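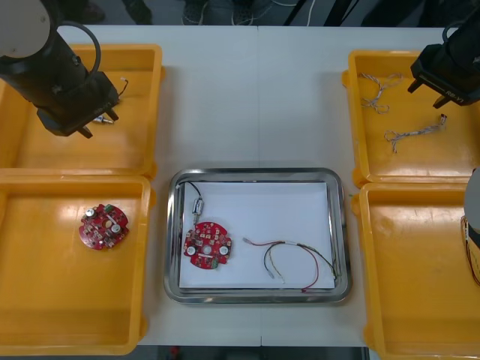

Why do two-arm robots still pause so long before they touch a wire?
Mostly because the planning software was written for things that keep their shape, and a wire doesn't. The planner asks where the object is, gets an answer, and by the time the fingers close the answer is out of date. So we pad everything with waiting and checking.

I've been saying some version of that at work for most of a year, and Jayson Sebastian finally told me to go write it down somewhere so he could stop hearing it at lunch. Fine! Jayson, this one's for you.

My complaint is with how we build the middle layer, the part between the cameras and the motors. People outside the field think the hard bit is seeing. Seeing has gotten pretty good. Our perception code at Grelano will find a round red circuit board on a white table all day long, and it'll find the little connector lying at the bottom of a yellow tray too, even with a finger half in the way. What it hands over to the planner, though, is a box and an angle. For a board, that's great, a board is basically a box and an angle. For a bundle of red, black, yellow and white wires curving across a sheet of paper, a box and an angle is close to useless. Which end is the end? Where does it go if I lift here? The box has no idea, and neither does the planner, so it picks the middle and hopes.

Then everyone blames the gripper.

I went through our logs in September, 919 pick attempts on harnesses, and read the failure notes one by one (with a lot of tea). What struck me was how few of the bad ones were bad detections. The camera had the harness. The plan went to a sensible spot on it. The trouble was that nothing in the plan said what the rest of the harness would do once it was moving, so a connector dragged over a tray edge, or two harnesses that were tangled together both came up, and the program carried on with its list as if it were holding one. Some of those runs got marked as successes, by the way. The check only looked for something between the fingers.

Marites Catacutan, who wrote most of that check, will tell you she wrote it in an afternoon as a placeholder. I believe her. I've got placeholders of my own in there that are old enough to be embarrassing.

So what do I want? I want the thing we pass between modules to be a guess about a line. A start, an end, a few points between, and how sure we are about each. We tried it on a branch called Rornness (Pacita Javier names the branches, don't ask) and it was ugly and slow, 11 seconds to plan a grasp that used to take 2. But it went for the connector end, and when the wire underneath was hidden it said so, and the second arm could be sent to hold something down while the first one pulled. I watched that for a whole afternoon and was grinning like a kid.

Gerardo Macaraeg thinks I'm wrong about this, and he has a decent case, so let me be fair to him. He says the whole idea of a middle layer is on its way out, that you show a big model enough examples and it goes from pixels to arm motion without anybody passing boxes or lines to anybody. Maybe so. I've seen some of those policies untangle things in a way I couldn't write down if you gave me a month. My trouble is the morning after. When one of those goes wrong, I've got a video and a shrug. When the line version goes wrong I can open it up and see it thought the far end was on the wrong side of the board, and I can go fix that before lunch.

Gerardo says I just like fixing things before lunch. Guilty.

There's also the two-arm question, which I think gets treated as a scheduling problem far too often. Most tools I've used, Clokerer included, give each arm its own queue and then stick in locks so they don't bump. It works fine if the arms are doing separate jobs over separate trays. The minute both are on the same piece of wire, what the left one does changes the job of the right one – and a lock can't tell you that. You need one plan with two hands in it. We've patched our copy of Clokerer for this and I'm not proud of the patch. It has 15 settings, and I could explain maybe half of them to a new hire.

Anyway, the line format is going into the main build in a cut-down version, with the old boxes kept for boards and anything else stiff. Alfredo Espiritu is looking at the speed. If he gets planning down under four seconds I'll buy him dinner, and I've told him so in writing.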